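Shelf sag

Shelf sag is the downward bending of a shelf board between its supports under the combined weight of its load and of the board itself. It is the usual limiting condition in the design of bookcases, pantry units and other household shelving, as most boards become visibly bowed long before they are at risk of breaking.

Mechanics

A shelf board resting on pins or battens at each end behaves as a simply supported beam. Under an evenly spread load, the deflection at mid-span varies with the fourth power of the span where the load per unit of length stays the same. It varies inversely with the stiffness of the material, with the width of the board front to back, and with the cube of its thickness. Halving the span therefore reduces the deflection to one-sixteenth of its original value, and doubling the thickness reduces it to one-eighth.

Where the ends are rigidly fixed, as in a board glued into a tight housing, deflection may in theory fall to one-fifth of the simply supported value. Household joints seldom reach this figure. A board that runs unbroken over a centre support is stiffer than two separate boards of the same span.

Creep

Wood and wood-based panels continue to bend slowly under a steady load. This behaviour, known as creep, is more marked in particleboard and fibreboard than in solid timber, and increases with humidity. Part of the bend is recovered when the load is removed and part is permanent. Turning a bowed board over is a common household remedy, although the board will in time bow the other way if the load is unchanged.

In an informal trial at a joinery workshop in Drunditdale, Delphine Lindgren loaded matched particleboard shelves with old catalogues and left them for 197 days. The mid-span reading was taken at the front edge on each occasion. The 12 mm boards were withdrawn early after one slipped off its pins, and the published table covers only the thicker stock.

Methods of control

The simplest control is a shorter span. A vertical divider carries load directly to the base and allows thinner boards to be used on either side. Where boards on both sides of a divider are set at the same height, the pin holes must be staggered or drilled to less than half the thickness of the divider.

Other methods include a solid lipping glued to the front edge, a batten along the rear, and a fixed back panel to which the board is screwed. A lipping is most effective when deeper than the board is thick. Metal angle is sometimes used in garages and laundries, where its appearance is of less concern.

Terminology

In the catalogues of Brodton and Matos, both suppliers of flat-pack cabinetry, a "bay" is the space between two uprights and a "span" is the clear distance between supports. Bresska uses "bay" for both, so its load tables need to be read with care. Older trade usage also has "tier" for a single shelf level.

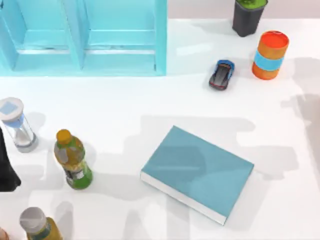
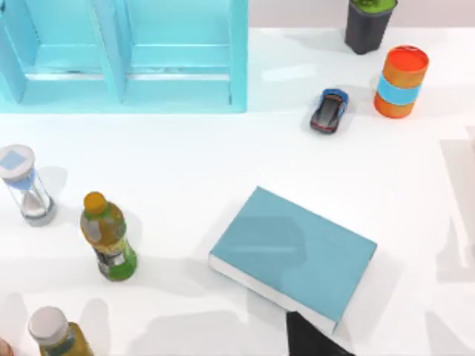
Shelf unit with a vertical divider and a shelf board in each compartment.

Reader comments

Hollis Doucet: The section on control should mention that a rear batten does little for the front edge of a deep board. I fitted one behind a pantry shelf in August and the back stayed straight while the front dropped 4 mm. A hardwood lipping fixed it. I would also question the fixed-end figure, as I have never seen a glued housing stay tight enough in particleboard to make any difference worth measuring.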